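About Jovholm

Jovholm is an independent residential study centre for adults. It was founded by Hazel Zamora, who taught evening classes in a church annexe before taking the lease on the present building, and it offers short courses in bookkeeping, paper crafts, local history and written English. The centre is open to anyone over the age of eighteen. No earlier qualifications are asked for, and a good number of our students have not sat in a classroom since they left school.

The centre has 139 students enrolled at present and can take up to 173 in a full term. The main intake is in January. Courses last between four and eleven weeks, and students may stay in the house or travel in each day.

Our rooms

Teaching takes place on the ground floor, in three rooms that open on to one corridor. The tables are in a pale wood finish with a strong grain, chosen by Ottmar Bauerfeind when he was Head of Premises — he held that people read and write more easily at a light surface. They are wiped down at the close of every session and are in use from morning until evening. Students are asked to place a sheet of card beneath any work involving knives or glue.

Refreshments are served in the same rooms. The centre provides tea, coffee and water in white paper cups at the mid-morning and mid-afternoon breaks, and there is no charge for these to enrolled students. Those who prefer to bring a mug of their own are welcome to do so, and shelf space is set aside for them beside the sink.

Tables and refreshments at Jovholm
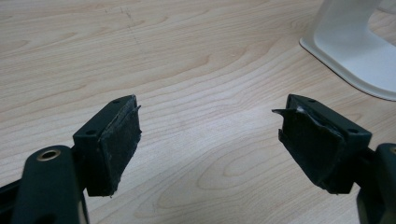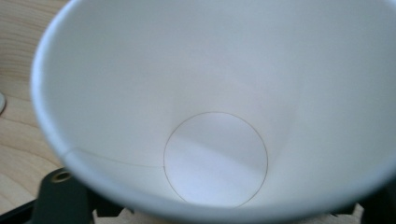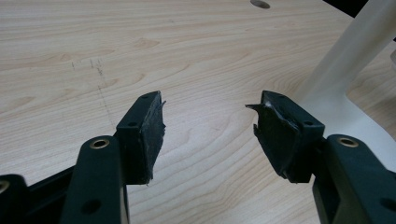

Meals are taken separately, in the dining room on the first floor. Lunch is included in the fee for all residential courses and may be booked by day students before ten o'clock. The kitchen should be told of any dietary needs at the time of enrolment.

Staff and governance

Carol Hollis has been Principal since the centre became a registered company. She is responsible for the teaching programme and interviews every new tutor in person. Iestyn Edwards is Registrar and deals with enrolment, fees and certificates of attendance. Dwayne Bellamy manages the building, including room bookings and access arrangements. General enquiries should be sent to the Registrar in the first instance.

The centre is overseen by a board of six governors, two of whom are elected by former students. The board meets once a term, and its minutes may be read in the library on request.

Fees and support

A deposit of £100 secures a place on any residential course and is deducted from the final fee. The Ornusov Bursary, set up by a former tutor, offers awards of up to £200 towards tuition. It may not be used for travel. Applications are considered twice a year — forms can be collected from the front office or requested by post.

Visiting

Prospective students may look round the teaching rooms and the library by appointment. Parking is limited to the yard at the rear, and the side entrance has level access. Visitors should sign in at the front office on arrival.

This page was last revised on August 28, 2018.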